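Thread – because three people asked what we're actually spending on the arm cell this year, and my replies were getting long. Budget closes soon so this is also me thinking out loud. Sorry in advance

2/ Background for anyone new. Small shop, one arm, one perforated table. The arm is paid off. Everything hanging off the arm is where the money goes

3/ Started this round with a wish list. Wish list was way too long. Birgit Ackermann went through it with a red pen and what came back fit on an index card. Fair

4/ What survived: a second tool mount, spare tool rods, a quick clamp, two days of training, and a service plan. That's the list. Everything else goes to May or goes away

5/ The clamp first. Got quotes from Sirel and from Maltach. Sirel cheaper up front, but the adapter ring is a separate line and so is the shipping on the adapter ring. Separate shipping! For a ring

6/ Maltach quote came as one number, everything in. Higher number. I put both in the same spreadsheet with the same rows filled in and the gap mostly went away

7/ So – advice to anybody pricing this stuff. Make your own row list before you ask for quotes. Mount, adapter, cable, bolts, freight, first set of spares, setup visit. Send it to them. Let them fill in the blanks. The blanks they leave are where it gets you later

8/ Lead times. Sirel says 13 weeks on the mount right now. Didn't say 13 weeks when we talked in the winter. Helge Hedlund thinks it'll slip further and wants to order now and argue about color of money afterwards. He's prob right

9/ Question I keep getting: why not a fancy gripper with fingers. Because for pushing parts across a flat surface you don't need fingers. A rod pushes. A rod costs what lunch for the team costs. I'm not buying fingers for a pushing job

10/ If we win the sorting work then yes, fingers, and a whole other budget. Tendonbridge makes one I like a lot. Asked for a demo unit, they want a deposit. Parked it

11/ Spare rods. Ordered two last time and felt silly. Should of ordered more. A rod is a wear part, treat it like drill bits, put it under consumables so you don't have to beg for it every quarter

12/ Keith Dunstan disagrees and says tooling is tooling. Keith and I have been having this fight for two years. The accounting software only has one box for it anyway

13/ Table. People skip this one. We looked at a new table from Wyss, very nice, very flat, very much no. The one we have has holes all over it and you can bolt down anything you like. Kept it. Zero dollars, best line in the whole sheet

14/ Work surface on top is a seperate thing from the table in my sheet. Wood. Gets beat up, gets replaced. I budget a spare board every year and so far it's the only line that has never gone over

15/ Safety stuff – not optional, not on the wish list, own line at the top before anything else. If the total's too big you cut a tool, you don't cut that line. Marit Solberg made me move it to row one and she was right

16/ Training. Two days, on site, Lesego Joubert plus whoever's free. Had it penciled in for spring. With everything going on it's now May at the earliest and the vendor is holding the price, in writing. Get it in writing

17/ Test pieces. We use little colored shape blocks. Cheap, easy to tell apart, you can lose one under a cabinet and not fill in a form. I priced machined test pieces once and closed the tab

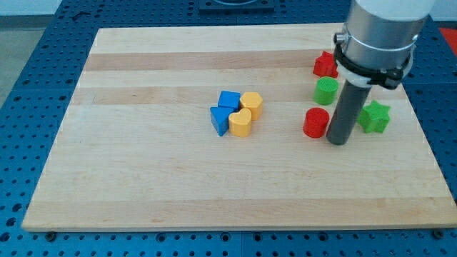

Rod on the board, blocks out, blue table under it all. Spend per block: tiny.

18/ On that setup the parts I'd replace first are the rod and the board, in that order. The clamp I'd upgrade, not replace. The blocks I'd just buy another bag of

19/ Service plan. Was leaning no. Then did the math on one dead joint plus the weeks waiting on someone to come look at it. Leaning yes now, the basic one, no gold tier. Gold tier is the basic tier with a phone number

20/ Stuff I cut and don't miss yet: second camera, tool changer, the nice cable chain. Stuff I cut and already miss: the cable chain

21/ Contingency. Put one in. Call it contingency, don't hide it by fattening up the other rows, bc then next year you're planning off fake numbers you made up yourself

22/ Someone asked for the spreadsheet. Cleaning it up, taking the vendor prices out, will post the blank version with just the rows. Give me a few days

23/ Last thing, open question. Anyone running the Maltach clamp with a long rod? Want to know if it holds over a full shift or if you're retightening at lunch. DMs fine. Need to sign the order before the quote expires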